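The Maple Board and Other Things We Made for the Play Corner

We finished the play corner in August, a good while after we meant to, and so many of you at the Carrilho building have asked how the pieces were made that it seemed only fair to put everything on one page. It began as a plan for one low shelf and a rug. Then somebody gave us a stack of maple, the good pale kind with hardly a knot in it, and you know how these things go when there is lumber leaning against the wall and looking at you every morning with your coffee!

Most of the wood came through Trundason, who had a rack of offcuts they were happy to see the back of, and the rest we bought. The whole bill for the corner, hinges and sandpaper and finish included, came to 734 dollars, which made me sit down for a minute when I added it up, though it has to be said that a good part of that was the rug.

A word about the notes. I have kept them to the order we did the work in, more or less, and there is just the one photograph, down toward the end, with the others written up as plain entries for now (the old Allusgate album they used to live in has been closed, and I am still moving things across a little at a time).

The low shelf
The first thing built and still the one I am fondest of. It stands 44 inches long and has two compartments, one deep enough for picture books lying flat and one that was supposed to be for puzzles and now holds a good deal of everything. The back is open, so it can be reached from both sides, and small people have opinions about that.

The reading bench
Made from the longest boards in the stack, with the lid hinged at the back. We used a soft-close stay after trying the plain kind for an afternoon and deciding we all liked our fingers. The cushion was sewn from a curtain, and if you lift the corner you can still find the old hem.

The crayon rail
A narrow ledge with a groove down the middle, screwed to the wall at elbow height (a four-year-old's elbow, I mean). I cut the groove too shallow the first time and the crayons rolled straight out, so there is a second one, and the first has gone to live in my kitchen where it holds recipe cards very nicely.

The Skekovent lamp
Bought, I confess, and the only thing in the corner that was. It throws a warm, low light that is kind to tired parents at five in the afternoon. We mounted it high and ran the cord behind the shelf.

The hooks
Plain pegs, sanded on a Sunday with the radio on and the windows open. There are more of them than we have coats for, which seemed silly in summer and will be perfectly sensible come the first snow.

The square board
I left this one for last on purpose. It is a play surface for the shape blocks, and it was the simplest job of the lot, just long planks set edge to edge, and yet it is the piece that people run a hand over when they come by. Maple does that to people. The grain is quiet when you first look, all soft wavy lines with a darker streak here and there, and then you notice how it wanders from plank to plank and you have lost a few minutes. We went very lightly with the finish to keep the color pale, and I'm glad, as the blocks are bright enough to do all the shouting by themselves.

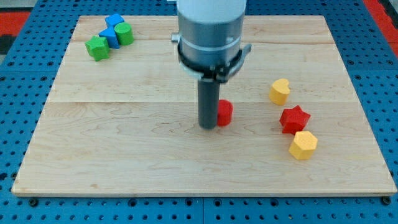
The maple board with eight little shape blocks on it, on the blue worktable. The front edge catches the light.

If you are thinking of making one, pick your planks out in daylight and lay them side by side before you commit to an order. I moved ours around for most of an evening, swapping one and then swapping it back, and I would happily do it again. The sanding is the long part. Go up through the grits slowly, wipe it down between each, and round the corners over more than you think you should.

The rug
Round, 46 inches across, and the color of oatmeal, which was a brave choice for a spot where people eat crackers. It gets shaken out over the back steps every evening, and the sparrows have started turning up for it.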